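**Nambiar Business Activity Survey: Services Firms Report Growth in November**

Services companies in the Ronolel region reported higher activity in November, according to the monthly survey published today by Nambiar. The headline index rose to 50.6 from 49.1, moving above the no-change mark of 50 after two months of decline.
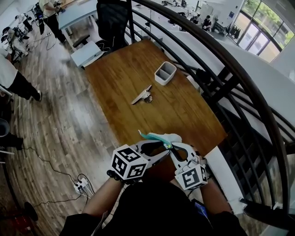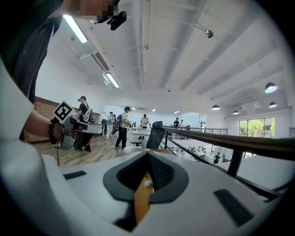 The survey drew replies from 912 firms in transport, hospitality, finance and business services. New orders increased for the first time in six months, led by domestic clients. Export orders fell again, although at a slower pace than in October.

"Demand has steadied, and firms are working through it with the staff they have," said Deepika Palaniappan, chief economist at Nambiar. "We do not yet see the hiring that would point to a stronger first quarter."

Employment was unchanged. Input costs continued to rise, with 36 percent of respondents citing higher wages and rents. Fewer firms passed those costs on to customers.

"Margins remain tight, particularly in hospitality," said Corentin Le Goff, head of survey operations.

Full tables, including results by sector and firm size, are available to subscribers from 9:30 a.m. Media inquiries should be sent to the Nambiar press office.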